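Home Projects Minutes Parts Log Contact

Hand comparison, living room tasks
Minutes, October check-in, started 3:20 pm
Chair and notes: Amanuel Jemal

1. Last minutes
Approved, no changes. Wrist cable item still open, moved to item 5.

2. Which hands
Two candidates left. Sutari five-finger (on loan) and the Hememik set we already own. Seok two-jaw gripper dropped from cushion work last time, stays in for hard objects only. No one wants to reopen that.

3. Pillow task
Agreed wording for the task: pick up one square throw pillow, set it upright against the sofa back, let go, hands clear of the seat. Pillow on seat and pillow on floor to be scored as separate starts. Up to now they went in the same column and the numbers are no use for comparing.

423 grasps in the sheet so far, both hand sets together. Amanuel to split by start position before anyone quotes a success rate. Please dont quote one yet.

Discussion on fingertip pads. Bare tips slide on woven covers, silicone tips hold but then the pillow comes along when the hand opens. Try the thin pads next. Order 20, enough for both sets plus spares.

Floor starts: arm reach is ok with a waist bend, but the forearm gets near the front of the seat on the way up. Slower approach, and add a keep-out zone along the seat edge. Lower speed limit stays on until that is in.
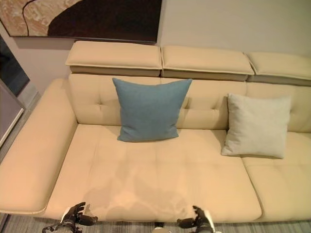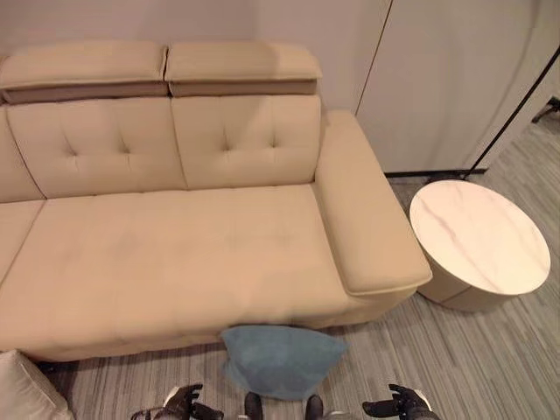

Hands at the sofa. First: blue and pale pillows up against the backrest. Second: blue one on the carpet by the front edge.

4. Head camera
Floor pillow needs a steeper look down, then the top of the backrest matters less. Question was fixed tilt or moving tilt. Moving tilt costs us a recalibration each time, fixed tilt means a compromise angle. Decided: 2 fixed presets, one for seat and one for floor, calibrate both in the morning and leave alone.

Depth on the beige upholstery is patchy. Striped carpet is fine. Try exposure first before anybody buys another sensor.

Also asked, do we mask the robots own hands out of the depth or keep them in. Keep in for now, the planner people want them.

5. Controller
Cevdale controller vs our old one. Cevdale smoother on finger close, but it drops the current reading when both hands move together. Old one doesnt drop it but is jerky at the end of travel. Needs a proper side by side, same hand, same pillow, same start. Wrist cable to be re-routed before that, otherwise we are testing the cable.

Log limit raised to 3000 lines per run, was filling up half way thru.

6. Actions
- Split grasp sheet by start position: Amanuel
- Order thin pads: Amanuel
- Keep-out zone on seat edge: arms group
- Camera presets, both: vision
- Re-route wrist cable, left first: arms group
- Ask Sutari if the loan can be extnded: open, need a name

7. AOB
Charger for the spare battery is missing. If you have it bring it back.

Closed 4:10 pm. Next one same room.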